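Folding Tips I Brought Home from a Robot Open Day
Household Notes - May
Print this page | E-mail to a friend

Every spring the technical workshops at Redberg open their doors, and I go for the free coffee and the sewing hall. This year I spent most of the afternoon at the Allel stand, where two robot arms were handling laundry on a marble-patterned table. I have folded the clothes of a family for 26 years and I thought I have nothing to learn. I came home with a page of notes.

1. Take less cloth than you think

I always grabbed a shirt with the whole hand. The gripper takes only a small tuft between the tips of its two fingers, and the rest of the cloth stays lying on the table. At home I tried the same with thumb and one finger. When you take a full fist, you make the creases yourself, and afterwards you wonder where they come from.
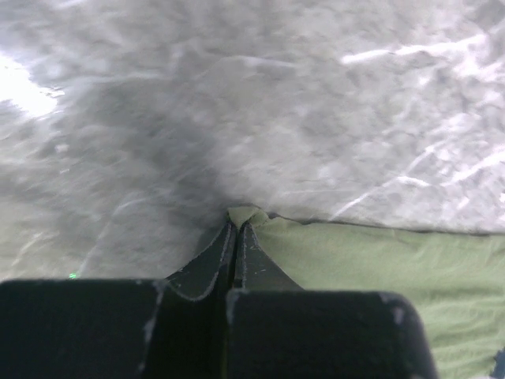
2. Choose your surface before you choose your method

A bed is too soft for folding, everything sinks. A smooth table or a kitchen counter is much better, because the cloth can slide. Wipe it first and let it dry well. My counter is short, so for long things I put the ironing board next to it at the same height.

If the shirt has a different color on the edges, use it. The trim shows you where the neck and the arms are, also when everything is in a heap. With plain black shirts I have put one white stitch at the back of the neck inside, and it saves me a lot of turning around. 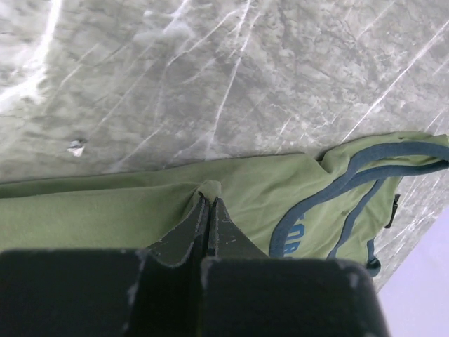
Green cloth held at the fingertips, with the slate-blue trim to the right.

3. Lay it long, then look for the twist

The lady at the stand gave us a leaflet from Oprea, the company which wrote the program. It says they practiced with 600 pieces of clothing. I cannot judge this, but the advice on the back side was good for people too: find the two ends first, and only then think about sleeves.
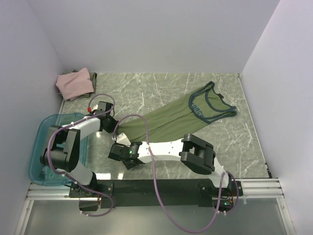

Tank tops are the worst thing in my basket, worse than socks. They have big holes, not much body, and they turn around themselves in the machine. My old way was to shake them in the air and hope. Now I put the top on the table in its full length, as with the olive-green one there, which lay diagonally with the neck at the far end and the hem gathered in the left gripper. It was a little twisted, and stretched out like this you notice it at once. Hold the hem, turn the neck end back until the side seam runs straight, then smooth with the flat hand from the hem up. Do not pull on the armholes - they get wavy and they stay wavy.

Keep the finished things at the back of the table, one folded piece on top of the other, and leave the front free for working.

4. Lift by the seam

Thin cotton stretches if you pick it up in the middle. A seam or a hem is double and carries the weight better. For wet shirts I do this also on the line, with 2 pegs at the side seams and never at the shoulders. 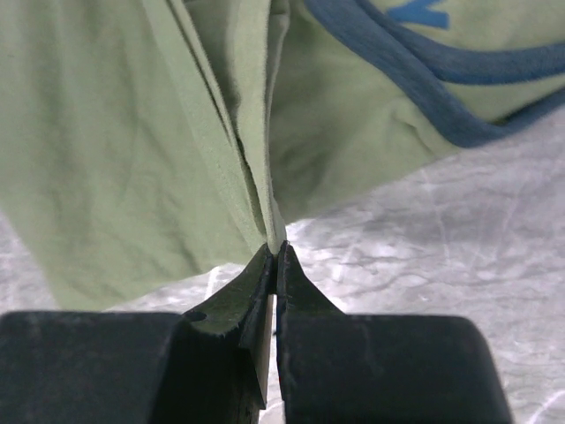
5. Small things from the other tables

- A Flendik folding board costs 157 at the fair shop. A piece of strong cardboard from a box does the same for me.
- Fold T-shirts with the print outside, so you find the right one in the drawer.
- Wait until the clothes from the dryer are cool before you stack them.
- Come before 11 in the morning if you want a place near the front.

Next month I write about getting candle wax out of a tablecloth.

Shared 26 times | 2 comments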